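# timcombe-prices

Shelf prices copied out by hand from shops in and near Timcombe. The main file is `prices.csv`, with 2,326 rows. Please read the part on gaps before you draw a line through any of it.

## Why it exists

The Lirora shopping newsletter kept telling us that own-label toiletries and household bits had "barely moved" in price. I doubted it. I also doubted the people at the bus stop who said everything had doubled. Neither side had written anything down, so I started to.

I still don't think this file settles the matter. It covers 59 products in 8 shops, and the shops were picked because I could walk to them.

## Columns

| name | meaning |
|---|---|
| `shop` | short code, see `shops.csv` |
| `item` | my own wording, not the label's |
| `size` | as printed on the pack, in g or ml |
| `price` | pence, before any offer |
| `offer` | free text, often a mess |
| `seen` | date I stood in front of the shelf |

`size` matters more than it looks. A price that stays put while the pack shrinks is a rise, and the newsletter never counts it as one. If you use `price` without `size` you will get the newsletter's answer.

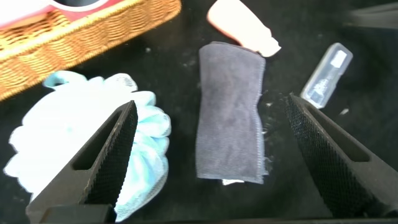
Loyalty-card prices are in `offer` and nowhere else. I don't accept that a price you need a card for is the price. Hartmut Stüber disagrees and keeps a branch where the card price wins; his totals come out lower than mine, as you'd expect. Use his if you have all the cards.

## Gaps

- The Marín shop shut for a refit in May and came back with a different range. Rows before and after are not the same goods, whatever the names suggest.
- 50 rows have no size. I have left them blank. An earlier copy filled them in by guesswork and should be deleted.
- Jakinine shampoo appears under two spellings. Merge them yourself if you trust that they are the same stuff. I'm not sure they are.
- Nothing from market stalls, where hardly anything is marked.

## What not to do with it

Don't call it an inflation rate. Don't weight it by what "a typical household" buys unless you can show me the household. One person sent me a chart with a smooth curve on it, and I'd like to know where he found the smooth part, as prices sat still for weeks and then jumped.

## Changes

Mar 11, 2021: fixed pounds entered as pence in shop `T4`, dropped duplicate rows, added `offer`.

Corrections are welcome with a receipt. Without one I'll read them and probably leave the row alone.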